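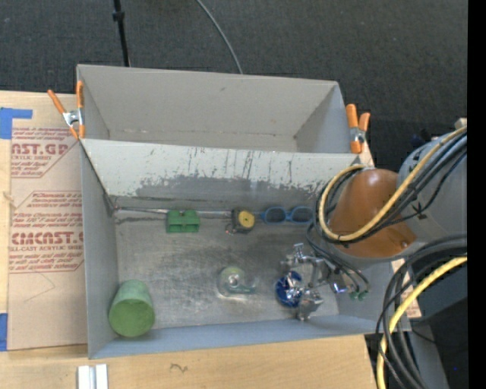 I have now spent 11 evenings teaching a robot to move things from one grey bin to the bin next door. My own children learned to put things in a bin faster than this, and they were actively opposed to it.

The way it works is that I steer the arm by remote control and the computer records everything I do, including the swearing pauses. Each trip from bin to bin is a demonstration. We have 456 of them so far. Thenmozhi went through the lot in February and threw out 353, most of them mine, with the comment "hesitant". I have had kinder performance reviews.

Sunglasses are the worst. You line up beautifully, close the fingers, and come away with nothing, or with one arm of the glasses and a dreadful feeling. The tape measure is a pleasure by comparison, a good honest lump. The tape dispenser I approach from a different side every time, which Gwenaël says is "useful variety" and Thenmozhi says is me not having a plan.

Orange spring clamps are there to hold the rear bin, and I won't hear a word against them. Before the clamps I nudged a wall with the wrist and had to redo a whole evening.

Wakana drives far better than I do. She hums, she doesn't look at her hands, and her grasps come out smooth as butter. If the robot ends up any good it will be her robot. If it stops halfway down and has a bit of a think, that part's mine.

Back at it tomorrow. I've been told to be less hesitant.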